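Manport test kitchen, bench notebook
September, started a little after 9 in the morning

Back on the soggy bun question, which I had hoped to put away before the summer and which has followed me into the fall. For anyone picking up this book partway through: the burgers that go out in the Stustanix boxes taste fine when they leave us and the bottom bun is like a wet sponge by the time anybody sits down to eat. I blamed the tomato all through the last entry. I am less sure of that now, and I'd like to apologize to the tomato.
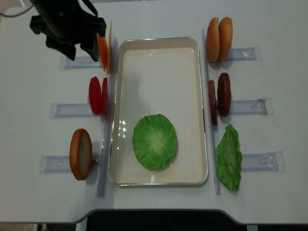
Phyllis Heywood
Manport test kitchen notebook, September

I started with the lettuce, mostly out of stubbornness. We have always washed it, shaken it in the colander and called it dry. This morning I weighed the whole batch after the shake and got 1,954 grams, then put the same leaves through the Stukanus spinner in small loads (it complains if you fill it past the line) and weighed them again. 1,727 grams! I went back and checked that the bowl had been zeroed both times, and it had. So that is 227 grams of plain water we have been carefully folding into people's lunches, and I must say it made me look at the colander quite differently.

Outer leaves hold far more than the inner ones, all down in the ruffles. If we keep buying the frilly kind, and I hope we do because it looks so cheerful, then spinning has to be on the prep sheet and the leaves want a few minutes on a clean towel afterward.

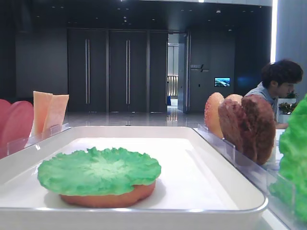 Build A, lettuce directly on the bottom bun.

Two builds today, same buns from Entwistle, same everything else. Build A has the leaf underneath as a kind of raincoat for the bread. Build B is our usual one, patty straight on the bun and the salad up top. Both boxed with the lid shut and left on the side for 60 minutes, which is longer than most deliveries take but I would sooner be gloomy about it.
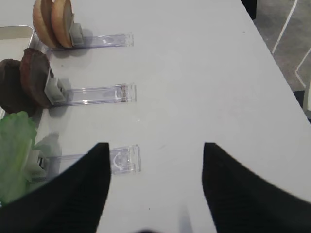

I toasted the cut sides for both builds, on the flat pan, no butter. There is an old note of mine in the spring book saying toasting makes no difference, and I would like to cross it out, except that I was using the thin buns back then and it may well have been true of those. The Entwistle ones have a closer crumb and take a proper crust.

Opened the boxes. Build B was gray and soft right through the middle of the bottom bun, and it tore when I picked it up. Build A was damp at the edge and perfectly decent in the center — I ate half of it standing up and forgot to weigh it, sorry. The lid was dripping in both cases, so some of this is steam and no arrangement of salad is going to cure that.
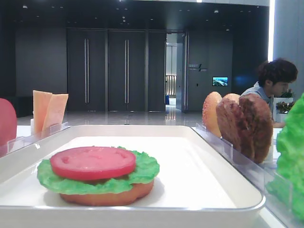

Tomato next, then. I salted some slices and let them sit on paper toward the end of the morning, and they gave up a good puddle, but they also went rather floppy and too salty with the cheese. Perhaps a shorter rest and no salt at all. I also want to try the box with one corner vent popped open, if we can do it without the fries going cold.

Spinner is drying on the rack, please don't put the lid on it wet. The rest of the Entwistle buns are in the bread bin, and I need four of them kept back for tomorrow.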